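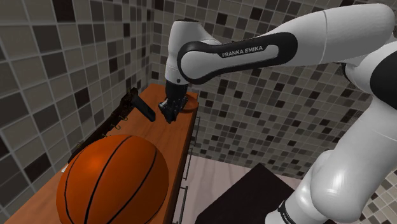
Sunday, 2 pm. Workshop notebook, arm build. Abla and I moved on to the kitchen model. Before we let the real arm near the bench I want the reach sorted out in simulation, and the cabinet top is close enough to our own bench to be worth the trouble.

Changed today:
Joint limits now come from the Zovine config file. The old hand-typed ones are gone.
Random start poses are seeded. Seed 2183 is the one to use when comparing runs.
Clutter on the countertop stays in, basketball included. Baltasar wanted it cleared for the first tests. I'd sooner find the collisions now.

Wrist view next. The gripper fingers cover the lower part of the plate when they are over it, so the rim finder has to work from the upper edge. 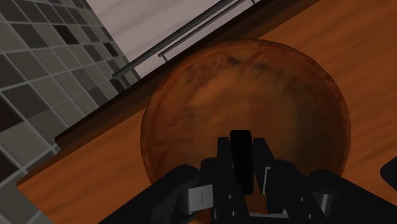

Plate and counter are both orange-brown and the color threshold is no good for telling them apart. Switched to depth for the rim — slower, but I trust it more. Giang has an edge filter from the Stulora job that might do better. Ask her for it.

Side view is for checking clearance under the wrist. I set the hover height to 134 mm and left it there.

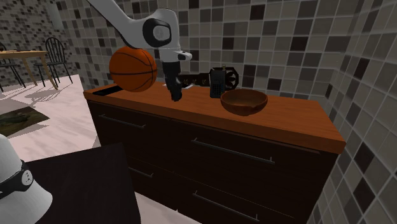 The ball is the thing to watch on that side, with the wrist so near it. Added a keep-out sphere with 19 mm of margin. The handset and the bowl get plain boxes for now.

Still open: planner times out on 2 of the saved start poses. Benjamín has the logs.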